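Jondik Hall — Kitchen and Food Prep Safety Checklist, with Comments
Inspection date: 24 September 2020
Building: Jondik Hall, ground floor, Nordin wing
Areas covered: main kitchen, serving room, dry store, walk-in cooler, back corridor
Form version: 8

Ratings: OK = meets the standard. FIX = needs work, may stay in use. STOP = out of use until repaired.

1. Exits and walkways

1.1 Back door opens fully from inside without a key — OK
1.2 Exit sign over back door lit — OK
1.3 Back corridor clear to full width — FIX
Comment: Flattened cardboard and two bread racks were standing along the left wall. The racks roll, so they were moved during the visit, but they were in the same place last November. Mark the floor with yellow tape and keep the racks inside the tape.
1.4 Floor mats flat, no curled edges — FIX
Comment: Mat at the dish sink has a lifted corner. Replace it. Taping it down was tried before and the tape came off with the mopping.

2. Fire safety

2.1 Extinguishers hung, tagged and in date — OK
2.2 Class K extinguisher within reach of the cook line — OK
Comment: Reach is fine. The sign above it has faded and can't be read from the serving room door. New sign requested.
2.3 Hood filters in place and free of heavy grease — FIX
Comment: Right-hand filter is overdue for cleaning. The two others were acceptable. Clean all three on the same day and write the date on the log sheet inside the hood closet.
2.4 Gas shutoff labeled and easy to reach — OK
2.5 Fire blanket in wall pouch — OK

3. Electrical

3.1 GFCI outlets near sinks trip and reset — STOP (one outlet)
Comment: The outlet to the left of the prep sink did not trip on the test button. Breaker turned off and outlet covered. An electrician must replace it before use. The remaining outlets in the kitchen passed.
3.2 No extension cords used as permanent wiring — OK
3.3 Cords on mixers, slicer and warmers undamaged — FIX
Comment: Warmer cord has a nick in the outer jacket near the plug. The inner wires are not showing. Replace the plug and shorten the cord.
3.4 Panel door closes, 36 inches clear in front — OK

4. Cold storage

4.1 Walk-in cooler at 41°F or below — OK
Comment: 38 on the wall dial, 39 on our own thermometer.
4.2 Inside release on walk-in door works — OK
4.3 Raw meat stored below ready-to-eat food — OK
4.4 Door gaskets clean and sealing — FIX
Comment: Bottom gasket on the reach-in is split near the hinge. The Prollent order sheet lists this part under the old model number, so check the plate on the back before ordering.
4.5 Opened containers dated — FIX
Comment: Most were. One tub of cut melon and one of cooked rice had no label and were thrown out.

5. Work surfaces and small wares

5.1 Tabletops smooth, sealed and free of cracks — OK
5.2 Cutting boards free of deep grooves — FIX
5.3 Bowls and bins free of chips and cracks — OK
5.4 Produce kept apart from raw meat prep — OK

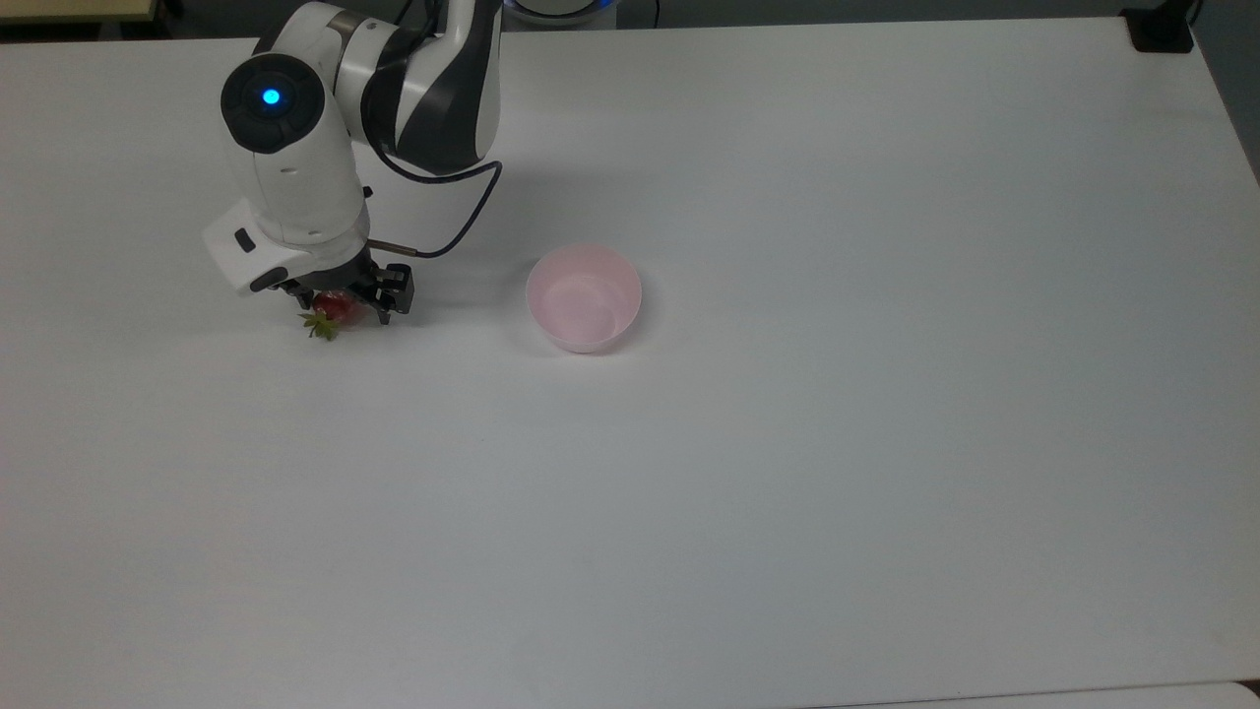 Comments on section 5: Two of the green cutting boards have grooves deep enough to catch a fingernail and should be thrown away. Sanitizer strength at the prep sink tested in range, but the test strips are nearly used up. A white tabletop makes dropped bits and juice easy to spot, which helps at closing. Small fruit such as a strawberry should be rinsed under running water before it goes into a serving bowl, and a plastic bowl, like the pale pink one, should be looked over for scratches at each wash. Scratched bowls go in the trash and not back on the shelf. Berries are not to be soaked in the handwashing sink. There was a strainer in that sink at the start of the visit.

6. Handwashing

6.1 Hot and cold water at hand sink — OK
6.2 Soap and paper towels stocked — OK
6.3 Sink used for handwashing only — FIX
Comment: See the note on the strainer above. Post a sign at eye level.

7. Chemicals

7.1 Spray bottles labeled — FIX
Comment: One clear bottle under the dish counter had no label. It smelled of degreaser but was poured out anyway. Print labels and keep a spare sheet in the drawer.
7.2 Chemicals stored below and away from food — OK
7.3 Safety data sheets in the binder — OK
Comment: The sheet for the Prorkedier floor cleaner is the older edition. Ask the supplier for the current one.

8. First aid and records

8.1 Burn dressings and blue bandages in kit — FIX
Comment: No burn dressings left. The kit seal was already broken, and the use log had no entry for it. Anyone opening the kit needs to write down what was taken.
8.2 Previous inspection report on file — OK
8.3 Repairs from last report completed — FIX
Comment: Work order 218 (loose shelf bracket, dry store) is closed and the bracket is solid. Work order 62 (drip under dish sink) is still open. The bucket under the trap had water in it.

Follow-up: The outlet in 3.1 comes first — leave the breaker off until the repair is signed for. All FIX items are to be done before the November visit. Send receipts with the building code 2427 written on each one, and keep a copy of this form in the binder by the hood closet.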